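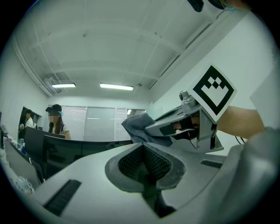 Figure 4. The hand-held gripper with a piece of gray cloth in the jaw. The square marker stands just behind the small round module on the finger.

3.2 Care of the gripper between sessions

The Vurnell unit was used for all 675 demonstrations, so its condition had to stay the same over the whole collection. Before each session one of the authors closed the jaw on a folded cloth and pulled it lightly by hand. If the cloth slipped, the finger pads were cleaned with alcohol and the test was repeated. Pads were replaced after every 52 demonstrations, also when they showed no wear.

The marker needs more attention than we expected at the start. It is tilted with respect to the housing, and a small change of this angle gives an error in the computed jaw opening. We therefore measured the angle each morning and wrote it in the log. In July the marker support became loose two times, and the 31 demonstrations recorded after the last correct check were removed from the data. The support was then fixed with a second screw by K. Pavliuk, and the problem did not appear again.

Cables are checked last, with the gripper held in the working position.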